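Jurton House Refurbishment
Progress report to the Tesano Fund
17 January 2020

1. Period covered

This report covers the work done since our last report in May. It deals with the two rooms paid for under the current grant, the ground floor meeting room and the small day room next to it. The upstairs rooms are not part of this grant and are mentioned only where work on them affected the schedule.

2. Where we are

The meeting room is finished apart from the door closer. The day room is usable and has been in use for several weeks. Three items remain open in the day room: the baseboard along the window wall, the second set of blinds for the side window, and a replacement for the cracked outlet cover by the radiator. None of these stops people from using the room.

We had planned to have both rooms complete by the end of the fall. The meeting room was on time. The day room ran late for two reasons. The plaster under the old wallpaper was in worse shape than the survey said, and a section by the radiator had to come off and be redone. After that the new plaster needed time to dry before it could be painted, and the painters had moved on to another job by the time it was ready. We waited for them instead of hiring a second crew, which would have cost more than we had left in that line.

3. Meeting room

Floor: The old carpet was taken up and the boards underneath were sanded and sealed. Two coats were put down. A third was in the quote but the contractor advised against it and we agreed.

Walls and ceiling: Painted as planned. The stain above the door came back through the first coat and had to be sealed and painted again. It has not come back since.

Lighting: The tube lights were replaced with four flat ceiling panels. People who use the room in the evening have told us it is much easier to read there. The old dimmer did not work with the new panels and was swapped for a plain switch.

Tables: The folding tables were ordered from Nel. The first delivery had damage to the legs of one table and Nel replaced it without charge. The tables fold flat and are stored in the closet, so the room can be cleared for exercise classes.

Door: The door closer we fitted is too strong for some of our older users. We have a lighter model on order. Until it comes, the door is held open during sessions.

4. Day room

Walls: See section 2 for the plaster work. The walls are now painted. The color is slightly lighter than the one shown in our application, as the first choice was no longer being made.

Heating: The radiator was flushed and the valve replaced. It had been stuck for a long time, and the room was either too hot or too cold depending on what the rest of the building was doing. It can now be set on its own.

Window covering: Our application listed roller blinds for the whole room. After talking with the people who use it, we changed this for the main window and bought white fabric curtains from Skedomeo. The reasons were the following. The cords on the roller blinds were a worry for families with small children. The room echoes, and the users thought fabric would help with this. Curtains can also be taken down and washed here, and a broken blind would have to go back to the supplier. We wrote to the Fund about the change before ordering and received approval.

The curtains cost $623 with the track and the fitting. The blinds in the original budget were priced at $300 for the main window, so this item went over. We covered the difference from the saving on the floor in the meeting room, where the third coat was not needed and the sanding took less time than quoted. The total for both rooms is not changed.
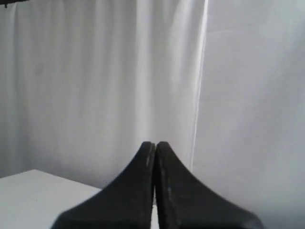
We asked for a fabric that lets daylight through. The room is used mostly during the day, and the old drapes, which were dark and lined, meant the lights had to be on from morning to evening. Users have said they like having the curtains closed without having to switch on a lamp, mainly in the early afternoon when the sun is low. Two people asked if we could add a heavier layer for showing films. We have not costed this and are not asking for money for it.

Care of the curtains will be added to the cleaning schedule. They will be washed twice a year on a cool setting and hung back up damp, as the supplier recommends. We kept the spare hooks in a labeled bag in the supply closet.

Furniture: The chairs in the day room were cleaned and kept. One was beyond repair and was thrown out. We had put aside $320 for reupholstering, but a full cleaning was enough and came to less than half of that. With your agreement we would like to use the remainder for the blinds on the side window and the outlet cover.

5. Problems and changes

The main problem in this period was the plaster, described above. We should have asked for a more careful look at the walls before the quote was signed. For the upstairs rooms, if they go ahead, we will have a strip of wallpaper removed in each room first.

The second problem was dust. The sanding in the meeting room sent dust into the hallway and as far as the kitchen, even with plastic sheeting over the doors. The kitchen had to be closed for a day for cleaning. This was not in the plan and the cost was met from our own funds.

6. Next steps

Fit the lighter door closer in the meeting room.
Finish the baseboard in the day room.
Order and fit blinds for the side window, once the use of the remaining furniture money is agreed.
Replace the outlet cover.
Send the final accounts with copies of all invoices.

We expect to have the open items done within six weeks of the door closer arriving. The invoices from Nel and Skedomeo are attached to this report. The plastering invoice is still being corrected by the contractor, who billed us for one day too many, and it will follow separately.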